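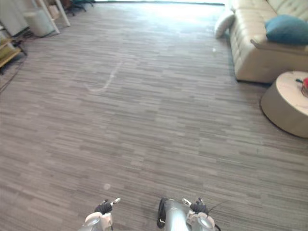
Head camera view, both grippers open, default exposure.

Ernanico Community > Robot Arms and Grippers > Cameras and Vision
Categories: two-arm setups, head camera, gripper choice

Ask | Browse | Tags | Unanswered | Rules

Head camera or wrist cameras for comparing two finger types on a floor pickup job?

Posted 2026-05-11

I have a two-arm mobile base with a camera at the head and a parallel gripper on each arm. Each gripper has one slim white finger and one black textured pad. I'm trying to decide whether to keep these or switch to the Eltilance soft fingers, and I want to run a fair comparison before I spend the money. The quote I have for a pair of the soft ones with mounts is $1,350.

The job is picking small things up off the floor of a lounge and putting them in a tray on the base. Socks, pens, bottle caps, a TV remote, that kind of thing. The controller is a Quintana, running the stock arm driver. I have not changed the gains.

My trouble is that I can't tell how much of my failure rate is the fingers and how much is the camera. From the head, the grippers sit right at the bottom of the view and the far end of the floor washes out from the window light. The floor itself is gray planks in mixed shades, light gray to charcoal, and my detector sometimes reports an object where there is only a dark plank. There is also a glare spot on the floor not far ahead of the left gripper. Then there are real specks, like the tiny white one over by the sofa, which I would like it to find and it mostly doesn't.

In my last set I did 50 attempts and had 9 misses. I wrote down "miss" for all of them, which I now see was not very useful. Some closed on nothing, and in others the object slipped out on the way up.

What I want to know:

1. Should I add wrist cameras before testing the fingers, or test the fingers first with the head camera only?
2. Is there a way to stop the window from ruining the top of the picture without closing the blinds? Other people use the room.
3. Does anyone have both finger types and an opinion on flat objects?

Budget after the fingers is small, so if I buy cameras it would be one pair of cheap ones.

3 answers - sorted by votes

Answer 1 (accepted)

Test the fingers first and take the camera out of it. You don't need vision at all for a finger comparison. Put a strip of tape on the floor, put the object on the tape, and drive the arm to the same saved pose every time. Then any miss is the fingers, the object or the pose, and you can check the pose with a ruler.

What I did when I compared two sets:

Pick 7 objects. Mix them: a couple soft, a couple flat and hard, one round, one heavy for its size, one shiny. Run each object the same number of times with each finger set. Do one object with set A, swap, do the same object with set B. The swap is annoying, but if you do all of A one day and all of B another day you will find something else has changed, usually the calibration or the battery level.

Then move the object sideways off the tape by a small fixed amount and do it again. This second part told me more than the first. My stiff fingers were fine when centered and fell off quickly with any offset. The soft ones gave up some grip strength but put up with a sloppier approach. If your camera is giving you poor positions, you care about that number more than the centered one.

Keep at least three result codes:

closed on nothing
slipped during lift
dropped during move

Add "pushed it away" if you pick up round things. Go back to your log if you recorded video and recode the 9 misses. If most are "closed on nothing", I would not spend anything on fingers yet.

On your third question, flat objects on a hard floor were bad with both of mine. A thin stiff finger can get its edge under a card or a pen if you come down with light contact and close slowly. The soft ones folded against the floor and slid over the top. A remote was fine with either. I don't know how the Eltilance ones are at the tip, mine were another make, so ask them for the tip thickness.

For the window: lock the exposure. Auto exposure on a head camera looks at the whole picture, and every time the base turns toward the glass the near floor goes dark. Set it by hand for the area in front of the grippers and let the far end blow out. You aren't grasping anything over there. Crop the top off before it goes to the detector too, it will cut down on junk detections.

Comment: Agree on locking exposure. Lock white balance as well. Gray floors change tint a lot when the sun moves and the detector thinks it is a new floor.

Comment from asker: Went back through the video. Six of the 9 were closed on nothing, three were slips. So mostly not the fingers.

Answer 2

I would get the wrist cameras. I ran a head camera alone for most of a year and added wrist cameras in October, and small objects went from a guess to something I could rely on. From the head, your own hand covers the object in the last bit of the approach. You can't correct what you can't see.

Some things to watch if you do it:

The cable. Route it along the forearm with slack at the wrist, then rotate the wrist through its full range by hand with power off. In your picture there's a thin black wire trailing off to the lower right of the right gripper. I don't know what that one is for, but I'd check it doesn't catch when the arm comes down low.

Close focus. A lot of cheap cameras are set for desk distance and go soft right where you need them. Get one with a lens you can turn.

USB load. Two wrist cameras plus the head on a single hub gave me dropped frames. I moved the head camera to its own port and that was the end of it.

I use the Citov mounting brackets. They are okay. The screws they come with are too long for my gripper housing - measure before you tighten or you will hit something inside.

I can't say anything about the soft fingers, never tried them.

Comment: Did you have to redo hand-eye calibration each time you changed fingers?

Reply: No, the camera is on the housing and the fingers come off without touching it. I did have to change the fingertip offset in the config. Forgot once and drove the tips into the floor.

Answer 3

just put a rug down. plain color. my detector hated patterned floors too and that fixed it

Comment: Doesn't help if the robot has to work on the floor that's there.

Comment: It would help as a test though. Plain mat, same objects, same lighting. If the false detections stop you know it's the planks.

Related tags: soft fingers, hand-eye calibration, exposure, floor pickup

Previous | Next | Back to Cameras and Vision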